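Teaching a Robot to Put Away the Bread

By Fabrice Baudry
Aug 19, 2025

I had been driving a robot for less than an hour when I noticed I was holding my breath every time it went near a loaf of bread. 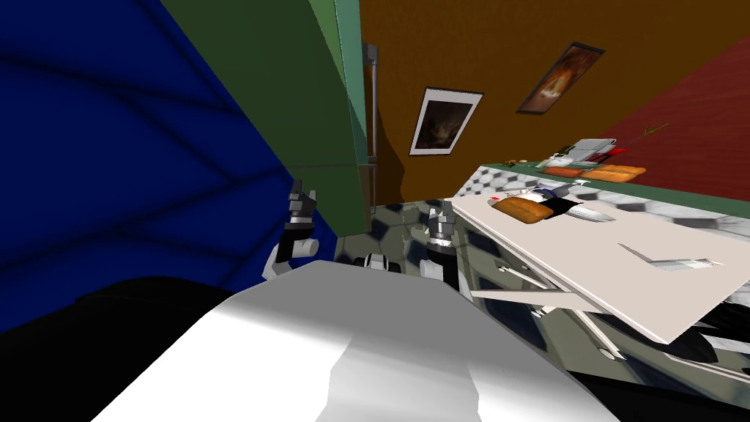
It's a silly thing to get tense over, given that the kitchen is a simulation and the bread doesn't exist. But the folks at Gatance, the small outfit that let me sit in for a few days, say everybody does it. You've got a controller in each hand, the two grippers follow along, and pretty soon your shoulders are up by your ears!

My job was to record examples. One example is one person doing one chore from start to finish, and the learning system (they call it Casel) studies piles of them until it can have a go on its own. The bread chore gets 311 examples before anyone even starts training. I recorded 22 on my first day, and the reviewer kept most of them, which I bragged about at dinner.

The ones she threw out were interesting, though. I'd grab the loaf, change my mind halfway, put it down, grab it again. A person watching would shrug. Casel would happily learn to dither just like me, so out they went. Fumbles are okay if you recover from them, because the robot will fumble too and needs to have seen a way back. Dithering is the thing they hate.

Then there's the shuffling. Between takes the kitchen gets a new look: other wall colors, other counters, the food moved someplace else. I'd just get comfortable and, bam, where did my loaf go? They have 113 kitchens in rotation right now, and a few are so loud I wouldn't want to eat breakfast in them.

By the third afternoon I'd stopped thinking about the controllers and started thinking about my own hands. Do I always reach with the left one first? (I do.) Do I line things up before I let go? At home I caught myself putting the groceries away very slowly, one clean motion per item, and my wife asked if my back was hurting again.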